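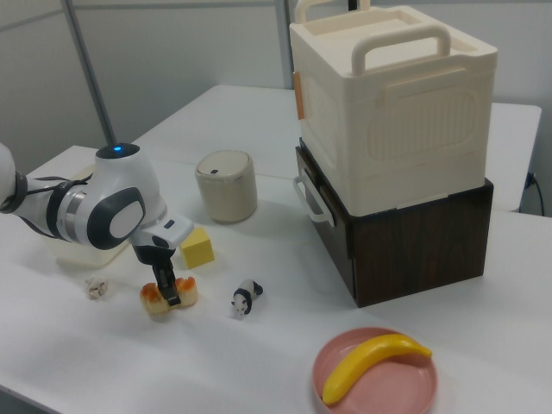 Small toys and containers on a white tabletop, including a panda figurine and a yellow foam cube.

Toy sorting is the putting away of small playthings into boxes, bins and tubs, usually by kind, colour or size. It is often said to teach young children order, a claim that rests largely on the word of people who sell boxes.

The usual pieces are toy food, animal figures and foam cubes. Mixed sets cause the most argument. The Zaltcombe method, set out by Olanrewaju Akpan in a leaflet of 9 pages, allows two containers only: one clear, one lidded. Akpan wrote that children tidy faster when they can see inside a bin. He gave no timings. 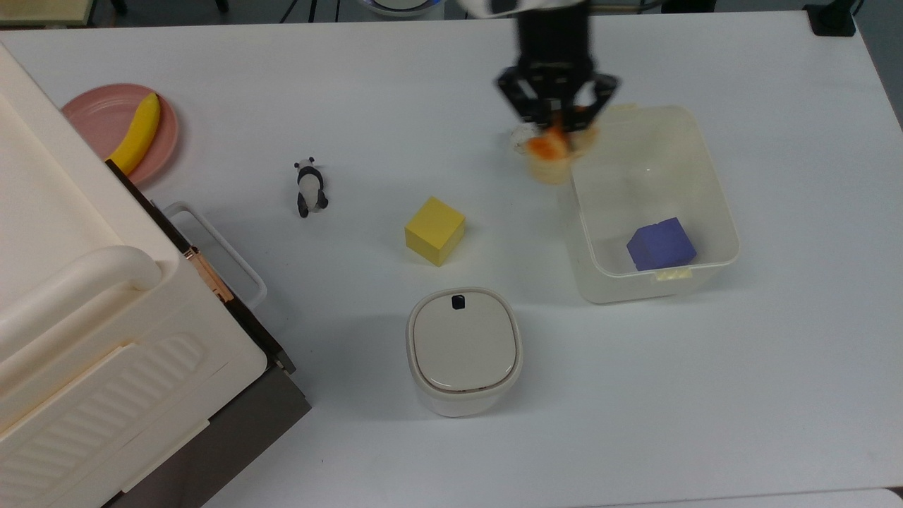
Fergus Lennox, reviewing the leaflet in June, doubted that a clear bin makes any difference once it is full — the bottom layer is hidden either way. He also asked where a foam cube belongs, as it is neither food nor animal. Later editions leave the matter open.

Lidded tubs are said to keep out dust. Small children often cannot open them, a point most guides pass over.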